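Plindosine Cell: Setup and Maintenance, Second Term Report

3. What we inherited

The cell came to us in working order, according to the handover sheet. The handover sheet was one page long and had a coffee ring where the gripper settings should have been. By the end of the first afternoon we had established that the arm homed properly, that the emergency stop stopped it, and that every pick landed a little to the left of wherever the cube was.

The task is sorting coloured cubes into a basket. A four-year-old can do it, and would need less cabling.

3.1 Calibration

Our first theory was software, as none of us wanted to pick up a spanner. We redid the hand-eye calibration with 60 poses, then with 140, and got the same error both times to a very satisfying level of agreement. The overhead camera bracket was then found to be held by one bolt and some optimism. We fitted the missing bolt, put thread locker on both, and repeated the 140-pose run. The leftward habit went away. We have written this up as "mechanical remediation".

3.2 Workspace and lighting

The table is white and so are the panels behind it, which suits the colour segmentation and shows every fingerprint. The basket is woven, and its honey-brown rim sat close enough to our original red threshold that the cell kept reporting a long, thin red cube. Narrowing the hue band fixed it. Dark green needed a lower brightness limit than the other two colours. Red goes last in the pick order, after blue and green, and the test layout reflects this.
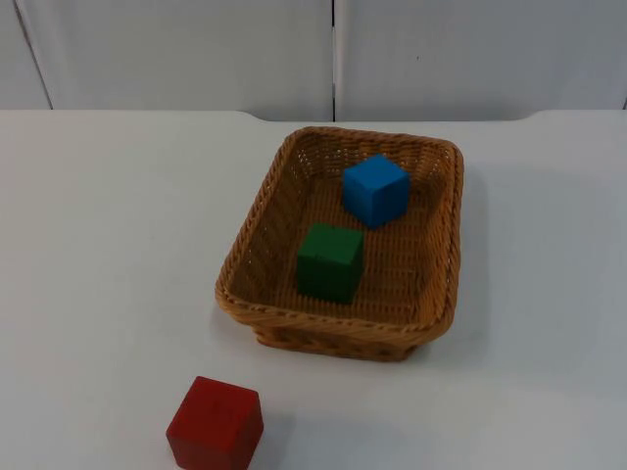
Dhillon read the draft of this section and objected that we had tuned everything for one basket under one set of lights, and that the first person to open a blind would undo a month of work. Dhillon also wanted to know why the thresholds lived in the main script, where anyone could bump them, when a separate settings file would take ten minutes to make.

It took two evenings. The thresholds are now in their own file, with the date of the last change at the top, and the blinds have a strip of tape across them.

3.3 Routine care

We run the following before each session:

Check both camera bracket bolts by hand.
Wipe the table and the gripper pads with a dry cloth.
Home the arm and compare joint offsets with the log.
Run one dry cycle at low speed with the table clear.

The pads get replaced every 3000 cycles. We arrived at this number by watching the first set fail shortly after it. Spares are in the Skolon drawer, under the cables.

3.4 Still open

The Prilline controller drops its connection after 200 cycles or so of its own choosing, and restarting it fixes the problem without explaining it. We swapped the network cable in August and it made no difference. The old cable has gone back in the drawer, labelled "probably fine".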